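New from Trasmont: The Salt Ledger

The third book in Jaanus Vītola's Dekarari series is out in ebook and paperback. Readers who have been waiting since The Customs House can pick up the story on the first page, five months after the harbor fire. New readers should be fine too, though they will miss some of the history between Ines and her brother-in-law.
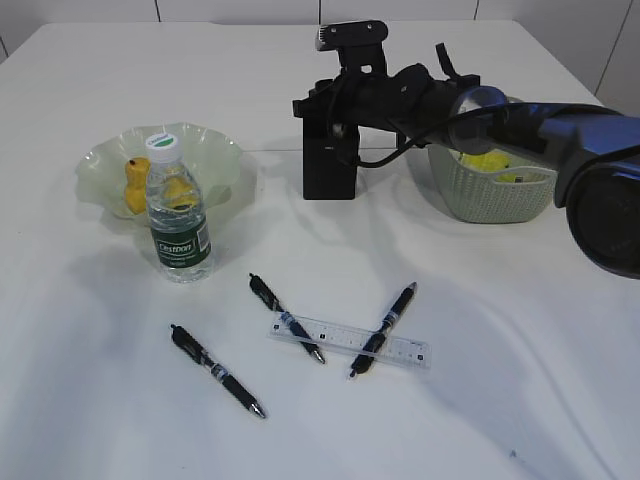 TISIK – August 30, 2018

Ines Miyazaki has kept the books for the port of Dekarari since she was nineteen. She knows who pays late and who doesn't pay at all. When a ship arrives with 80 barrels on its papers and none in its hold, she is told to sign anyway. She doesn't, and by morning her office has been emptied and her name is on the warrant.

The only person willing to take her upriver is Corin, a pilot she once had fined out of business. He wants his license back. She wants the page that was torn from the ledger.

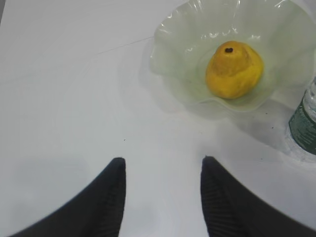

The romance is slower in this one than in the first two, and it stays closed-door. There is some violence near the end, mostly in the lock chapters. The book runs 508 pages in paperback, and the ending doesn't leave anyone hanging over a cliff – the fourth book follows a different couple.

Trasmont is also reissuing book one, The Tide Clerk, with a corrected map. The old map put the lighthouse on the wrong bank, and several of you wrote in April to say so.

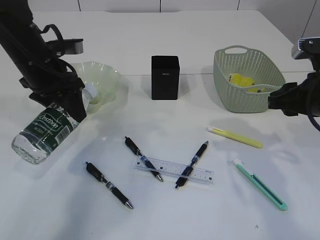 Signed paperbacks can be ordered through the Trasmont shop while they last. The signed run is 775 copies, and each comes with the short story "Low Water," set the winter before book one. The story will go out to ebook readers in a later newsletter. Shop orders ship from Tisik, so please allow extra time if you live overseas.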